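Minutes, November meeting of the Staltdale Listeners (audiobook circle, history shelf)

Hi all, I'm typing these up from my own scribbles, so if I've put words in your mouth, shout and I'll fix it before the next one.

We got going at 7:15 pm, late as usual (the kettle, then my laptop). Apologies from the Woldemariam household, who are moving this month and can't find their headphones.

**Last month's minutes.** Agreed, with one fix: it was Sorin Munteanu who gave up on the railroad book at chapter 5, and Géza Kiss would like it known that he finished it!

**This month's listen: *The Salt Road to Hundar*.** Long chat on this one, and I loved it. It's a history of a trading family told through their letters, 20 hours on the Jomska app, and I got through most of it doing dishes. Géza thought the first third dragged and said the narrator reads every letter in the same sad voice, even the one about the goat. Sorin disagreed pretty strongly. He likes a plain reader and can't stand it when they do accents. We went back and forth on that for ages and I stopped writing, sorry. 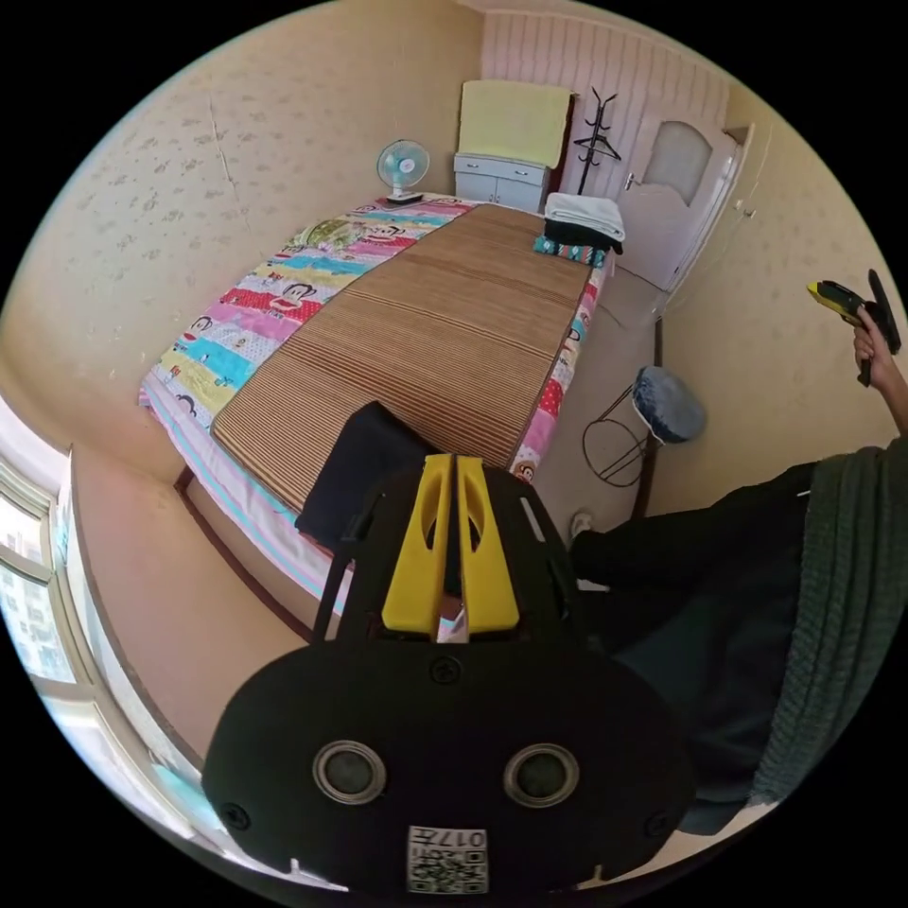
*The patchwork quilt with the monkey faces, and the bamboo mat on top.*

What we did all agree on is that the family tree should come as a PDF. I had three cousins with the same name muddled up until the very last part. Géza has the paperback as well, 1112 pages with the notes, and he says the tree is on page 322, which is a silly place for it if you ask me. He'll copy it out for anyone who's still listening.

Scores: mostly high, one low (Géza, who says he may change it).

**Credits and sharing.** I asked if we should all switch to the cheaper Jomska plan. Sorin has been on it since spring and says you get one title a month and lose the back catalog if you cancel, so check before you jump. The library app is free but there's a long wait for anything new. We left it that everyone does what suits them, and I'll post the next title a bit earlier so people can get in line. 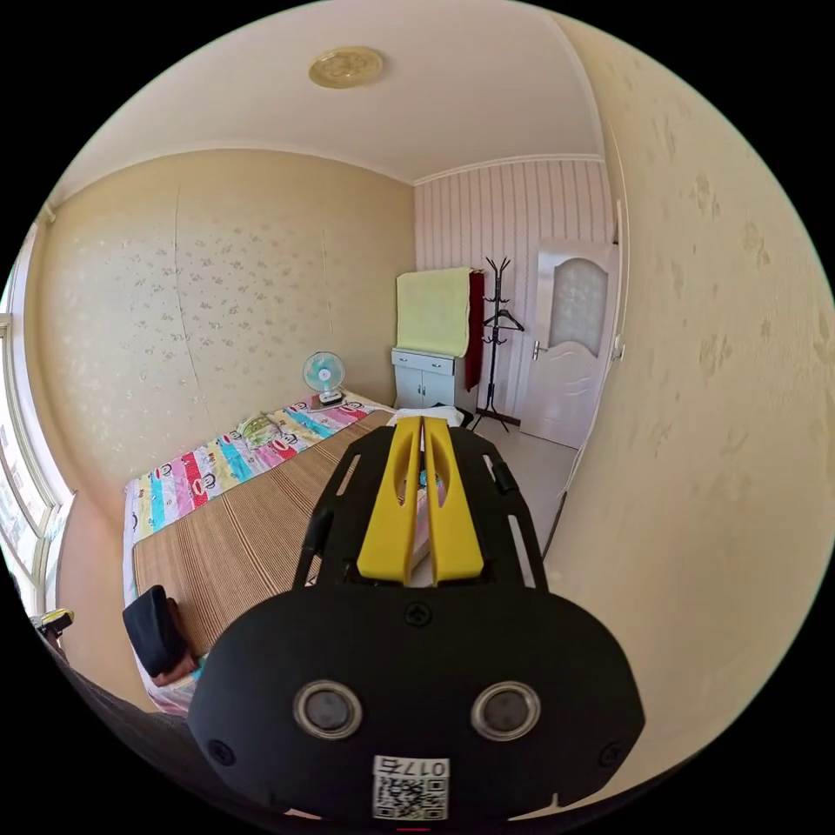
**Speed.** This came up again, because it always does. I listen at normal speed, Sorin goes a notch faster, and Géza confessed to double speed for the battle chapters (I'm still shocked). No rule, but please don't give away endings just because you got there first.

**Next listen.** Two suggestions: a biography of a mapmaker, from Sorin, and a short history of lighthouses, from me. The mapmaker won. I'm fine about it, really, and lighthouses will be back on the list after New Year.

**To do**
- Géza: copy out the family tree
- Sorin: send round the link for the mapmaker book
- Me: these minutes (done!), next title posted early, ask the Woldemariams for their new address

We wrapped up at 9:10 pm. Same time next month, and could whoever borrowed my earbuds please bring them along.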